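May, notebook, equipment planning for the second hand set

Started the morning with the spreadsheet open on one side and the dishwasher task on the other, which is a nice way to budget because you keep remembering things you forgot to price! The big line is still hands. Svatopluk Kolář wants a full spare pair from Starwood, and I keep going back and forth between that and one spare hand plus a drawer full of fingertips. Fingertips are what we ask for most often (I went through the old orders), and a bag of 48 from Hitevard costs less than shipping a hand back for service.

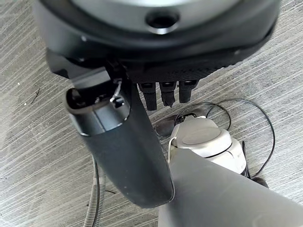 Cables are the other thing. I had them down as "misc" last time and that was silly, they deserve a line of their own. Same for strain relief and clips and all those small bits we end up begging off the next bench. I've put in 318 euros for the lot and I'm not letting anyone shave it down.

Wrist cameras next. Charvát quoted us for 2 with mounts, delivery in 11 weeks, and that's long enough that we should order before the rest of the plan is signed. I'd love a version that copes better with strong window light, but the better sensor nearly doubles the price, so for now I've written "blinds??" in the comments column and moved on. Blinds are cheap!
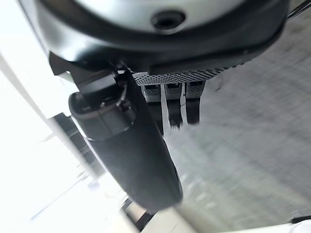

Then there's the question of the kitchen mock-up. I'd like a second dishwasher from a different maker, with a different rack, so we stop tuning everything to the one we have. A secondhand one would do fine. It only needs a door and racks that slide, no plumbing at all, and I think that makes it the best value on the whole list.

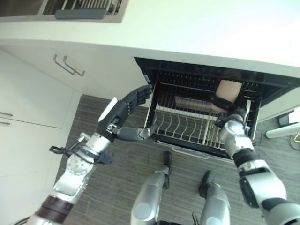 Svatopluk Krajčí thinks the dishwasher should wait and the money should go on the Ziltura service contract first, since a dead arm stops everything and an extra rack only slows us down a bit. Fair point, grumble. I've moved the dishwasher to the second page with a question mark and asked Ziltura for a price without the on-site visits.

Still to do: shipping on the fingertips, and check whether Charvát's mounts come with screws.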